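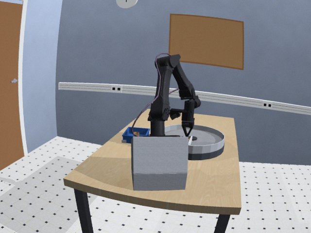 スカディスヴィル「宿ボドナール」宿泊レビュー 山の上の静かな宿に2泊してきました

2月25日(火)更新

去年の10月に夫とふたりで泊まった宿の話を、ようやく書きます。帰ってきてすぐに書くつもりで、メモも写真もきちんと整理してあったのに、年末の慌ただしさに紛れ、年が明けたら今度は母の引っ越しがあり、気がついたら冬も終わりかけていました。でも、そのあいだもずっと「あの宿のことを書かなくちゃ」と思っていたくらいには、好きな宿です。前に書いた港町メドフの記事に「メドフのあとはどこへ行ったのですか」というコメントをいただいていたので、そのお返事もかねて。

宿の名前はボドナール(Bodnár)。スカディスヴィルという、標高671メートルの小さな町のいちばん奥にあります。町といっても、広場と教会とパン屋さん、それに雑貨屋さんがあって、あとは坂道、という感じのところです。メドフに4日いて、毎日お魚を食べて、港のにぎやかさもたっぷり味わったあとだったので、最後はどこか涼しくて静かなところで本でも読もうよ、と夫が言い出したのがきっかけでした。ふだん旅の計画にはまったく口を出さない人なので、珍しいこともあるものだと思って、その日のうちに探しはじめました。

予約のこと

予約はストルキコ(Storkico)という宿泊予約サイトから取りました。わたしは小さな宿はできるだけ直接連絡して取る派なのですが、ボドナールは自前の予約ページがなく、電話かストルキコのどちらか、とのことで、電話の自信がないわたしはおとなしくストルキコに頼りました。

画面は見やすくて、部屋ごとの写真と説明がきちんと分かれています。日本語の表示もあるにはあるのですが、キャンセル規定のところだけ訳がすこしあやしくて、「到着の前の日の昼の前」なのか「前の前の日」なのか、ふたりで画面をのぞきこんで首をひねりました。英語表示に切り替えたらすぐ解決したので、同じところでつまずいた方は切り替えてみてください。

料金は、大人ふたり、夕食と朝食つき、谷側の広いお部屋の連泊で685ユーロ。正直に書くと、わが家にしてはかなり思い切った金額です。山側のお部屋ならもうすこし抑えられますし、夕食なしのプランもありました。ただ、町に夜まで開いているお店がほとんどなさそうだったのと、口コミで夕食をほめている方がとても多かったので、えいっと夕食つきにしました。これは正解でした! 後ろのほうでたっぷり書きます。

予約してしばらくすると、宿のご主人のピリプ・フラドゥン(Pylyp Hladun)さんからメッセージが届きました。何時のバスに乗りますか、食べられないものはありますか、枕は高いのと低いのとどちらがいいですか、と、短いけれど感じのいい文章です。夫がきのこを苦手としていることを、さんざん迷って伝えました。きのこの季節の山の宿に行くのにきのこがだめだなんて、なんだか申し訳なくて。お返事は「では、ご主人の分まで奥さまにお出しします」でした。もうこの時点で、わたしはこの宿がかなり好きになっていました。

スカディスヴィルへの行き方

メドフの港の裏手にあるバスターミナルから、直通のバスに乗ります。切符は窓口でも運転手さんからでも買えますが、窓口のほうがおつりの心配がなくて気が楽です。大きな荷物は車体の横の荷物入れに預けます。途中までは海沿いの平らな道で、そこから先はずっと登り坂。カーブがかなり続くので、酔いやすい方は前のほうの席を取ってください。わたしは景色に見とれているうちに着いてしまいましたが、夫は後半ずっと目をつぶって黙っていました。

右側の席のほうが谷がよく見えます。帰りはもちろん左側です。

ひとつ気をつけたいのは、峠の手前で対向車を待つ区間があることです。道が細くて片側ずつ通すようになっていて、混むと最大40分待つことがあると、運転手さんが乗る前に教えてくれました。わたしたちのときは行きも帰りもほんのすこし待っただけでしたが、乗り継ぎの飛行機がある日は、一本早いバスにしたほうが安心だと思います。車内にお手洗いはありません。

終点の広場から宿までは、歩けない距離ではないのですが、石畳の坂です。スーツケースの車輪がかわいそうなくらいの石畳です。バスの時間を伝えておくと、ピリプさんが古い白いワゴン車で迎えに来てくれます。送迎の料金はかかりませんでした。車のなかで町のことをあれこれ教えてくれるので、歩けるわという方も、最初の一回は乗せてもらうといいですよ。パン屋さんがお休みの曜日とか、教会の鐘が夜は鳴らないこととか、どこのガイドにも載っていないことをずいぶん聞きました。

お部屋

通されたのは二階の角部屋でした。ドアを開けた瞬間に、乾いた草のようないい匂いがして、なんだろうと思ったら、クローゼットの中に干した薬草の小さな袋が吊るしてありました。あれは持って帰りたかったなあ。聞いてみたら売り物ではなく、ピリプさんのお姉さまが毎年夏に作っているのだそうです。

広さは、スーツケースをふたつ開きっぱなしにしても、まだ楽に歩けるくらい。海外の小さな宿では、どちらか一方が開けているあいだもう一方は閉じて待つ、というのがわが家のお約束なので、これだけで夫は大喜びでした。ベッドはマットレスがかたさのあるしっかりしたもので、腰の弱いわたしにはとてもありがたかったです。ふわふわに沈むのがお好きな方には、すこしかたいかもしれません。枕は事前にお願いしたとおり、わたしに低いの、夫に高いのが置いてありました。

お布団は羽毛で、朝方に冷えこんだときも寒い思いはしませんでした。10月の山の朝をすこし甘く見ていて、薄い寝間着しか持っていかなかったのですが、それでもぬくぬくと朝まで眠れました。暖房は窓の下のラジエーターで、つまみの目盛りがまったく読み取れないくらいすり減っていて、最初の晩は勘で回しました。真ん中あたりがちょうどよかったです。

窓からの眺めは、もう、これだけのために谷側のお部屋にしてよかったと思えるものでした。朝は谷にうっすら霧がたまっていて、それが日が高くなるにつれてほどけていくんです。わたしは早起きが得意ではないのに、滞在中は目覚ましなしで起きて、窓辺の椅子でお茶を飲んでいました。湯沸かしポットはお部屋に備えつけで、お茶の葉は廊下の棚から好きなものを取っていくしくみです。ローズヒップのお茶がおいしくて、何杯飲んだかわかりません。

水まわりは、きれいですが新しくはありません。シャワーだけで浴槽はなし。お湯の勢いは十分ですが、熱くなるまでにすこし時間がかかるので、ひねってから歯を磨くくらいでちょうどいいです。シャワーカーテンが短めで、気をつけないと床が濡れます。バスタオルは大判で厚みがあって、これはうれしかったです。ドライヤーは壁についている昔ながらの弱いもので、髪の長い方は持っていったほうがいいでしょう。石けんは置いてありますが、シャンプーはなかったと思います。わたしはいつも自分のものを持ち歩くので、そこの記憶があいまいでごめんなさい。

気になったところも書いておきますね。階段です。エレベーターがなく、階段がけっこう急で、手すりは片側だけ。荷物はピリプさんがさっと運んでくださいましたが、足に不安のある方は、予約のときに一階のお部屋をお願いしたほうがいいと思います。一階にもお部屋があるのは確認してきました。それから、廊下を歩く音はわりと聞こえます。静かな宿なので、かえって響くのかもしれません。夜は皆さん早く寝てしまうので、わたしは気になりませんでしたが、音に敏感な方は耳栓をどうぞ。

Wi-Fiは食堂ではよくつながり、お部屋では気まぐれでした。夫は仕事のメールが届かないのを口実に本ばかり読んでいて、かえって幸せそうでした。
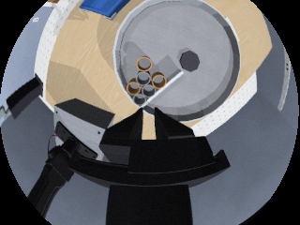
カテゴリー:宿の口コミ > 食事

さあ、お待ちかねの夕食です。わたしがいちばん書きたかったところなので、長くなります。

夕食は決まった時間にそろって始まります。食堂は玄関を入って左手で、席はお部屋ごとに決まっています。メニュー表はなくて、その日のものをピリプさんがテーブルまで来て説明してくれるのですが、この説明がまた楽しいんです。「今日のスープは、かぼちゃ。かぼちゃは、隣の家の。隣の家は、かぼちゃが多すぎる」という調子で、どの食材がどこの家から来たのかが全部わかってしまいます。

最初の晩は、そのかぼちゃのスープから。上に炒った種が散らしてあって、甘さは控えめ、玉ねぎの味がしっかりして、パンをちぎっては浸し、ちぎっては浸し……あやうくスープだけで満腹になるところでした。パンは広場のパン屋さんのもので、皮がばりっとかたくて中はしっとり、すこし酸味があります。次が、きのこのクリーム煮。約束どおり、わたしのお皿は目に見えて大盛りでした! 夫には代わりに、じゃがいもと山のチーズを焼いたものが出てきて、これをひと口もらったら、こちらもたいへんおいしくて、結局わたしは両方食べたことになります。

メインは鹿肉の煮込みでした。わたしはふだんジビエをすすんで頼むほうではなく、説明を聞いたときには内心どきどきしていたのですが、くせはほとんど感じませんでした。赤ワインと、たぶんプルーンが入っていて、お肉はスプーンでほろりと崩れます。付け合わせは赤キャベツの甘酢煮と、もちもちした大きなお団子。お団子はソースを吸わせるためにあるのよ、と隣のテーブルのご婦人が身ぶりで教えてくださって、そのとおりにしたら本当にそのとおりでした。デザートは焼いたりんごにとろりとしたクリーム。この時点でもう、椅子から立ち上がるのがやっとです。

次の晩は、わたしたちのお腹の具合を察してくださったのか、もうすこし軽めでした。豆のスープ、川魚のバター焼き、くるみのケーキ。川魚は骨をきれいに外した状態で出してくださって、レモンをきゅっと絞っていただきました。前日の鹿の印象が強すぎて、感想の中でどうしても影が薄くなるのですが、夫はこちらの晩のほうが好きだったそうです。くるみのケーキは甘みがぐっと強くて、濃いコーヒーがないと苦しいかな。コーヒーは夕食の料金に含まれています。ワインやビールは別で、ハウスワインはグラスでも頼めました。

量はとにかく多いです。残しても嫌な顔はされませんが、少なめにしてほしい方は最初に言っておくのがいいと思います。わたしは翌日のお昼を抜きました。

朝食は好きなものを取りにいく形で、パン、チーズ、ハム、ゆで卵、ヨーグルト、それに手作りのジャムがずらっと並びます。すももと、あんずと、黒すぐりと。どれもおいしかったけれど、ひとつ選べと言われたら黒すぐりです。酸っぱくて、ちょっと渋みもあって、山の濃いバターによく合います。卵は言えば焼いてもくれるのですが、それに気づいたのが最後の朝だったので、これから行かれる方は初日から遠慮なく頼んでください。

パンが毎朝あたたかいのもすばらしかったです。ピリプさんが朝いちばんに広場まで取りにいくのだそうで、窓から、坂を降りていく白いワゴン車が見えました。帰ってきて車の音が止まったら食堂へ降りる。わたしたちはそうやって朝食の時間を計っていました。 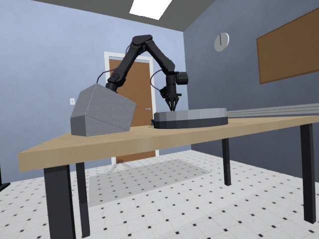 読了時間:2分(ここから最後まで)

宿のまわりでしたこと

たいしたことはしていないんです。本を読みに行ったのですから。それでも、せっかくなので歩いたところを書いておきます。

宿の裏から、牧草地のふちをぐるっと回る散歩道が出ています。普通の運動靴で歩けましたが、朝露の時間は足元がびしょびしょになるので、お昼前からがおすすめです。途中に木のベンチがあって、ここで宿のりんごをかじりながら本を読みました(玄関のかごのりんごは自由にもらっていいことになっています)。羊が遠くで鳴いていて、あとは風の音。夫は三ページで寝ました。

教会は小さくて、中は昼間だけ開いています。天井の青い色がとてもきれいでした。雑貨屋さんには絵はがきと切手もあって、広場のポストから母に一枚出したら、わたしたちが帰国してずいぶんたってから届きました。宛名のJAPANは大きく書いたほうがよさそうです。

雨の日は、宿の談話室に本棚があります。日本語の本はさすがにないだろうと思っていたら、一冊だけ、ずいぶん古い文庫の推理小説がありました。どなたかが置いていかれたのでしょうね。わたしも読み終えた一冊を隣に並べてきましたので、行かれた方はどうぞ手に取ってみてください。カバーに喫茶店のコーヒーの染みがついているのが、わたしのです。

こまごましたこと

・支払いはカードが使えました。飲み物代と町の滞在税だけは現金で、とのこと。
・チェックインは午後からですが、早く着いても荷物は預かってもらえます。
・冬のあいだはお休みする時期があるそうです。ストルキコに空室が出ていないときは、満室でなく休業中かもしれません。
・ピリプさんは英語とドイツ語が通じます。お手伝いの方は英語がすこしだけ。身ぶりでなんとかなりました。
・お子さん連れのご家族も泊まっていました。子ども用の椅子は食堂にあります。
・洗濯はお願いできますが、乾燥機がないので連泊の初日に出すのがいいです。
・コンセントはベッドの片側にしかありません。わが家では夫がそちら側をゆずってくれました。

もう一度泊まるか

泊まります! 夫とはもう、今度は初夏にしようと話しています。羊の赤ちゃんがいる季節だと聞いてしまったので。階段の急なことと、ドライヤーの頼りなさと、あのシャワーカーテンを差し引いても、星を五つつけるなら、わたしは四つと半分をつけたいです。夫は五つだと言って聞きません。

帰りのバスの朝、ピリプさんが紙袋を持たせてくれて、開けたらまだあたたかいパンと、黒すぐりのジャムの小瓶が入っていました。機内に液体は持ちこめないので、小瓶は靴下でくるんでスーツケースのほうに入れてください。うちのは無事に着いて、一週間でなくなりました。

次回はメドフに戻って、最後の晩に入った港の食堂のことを書く予定です。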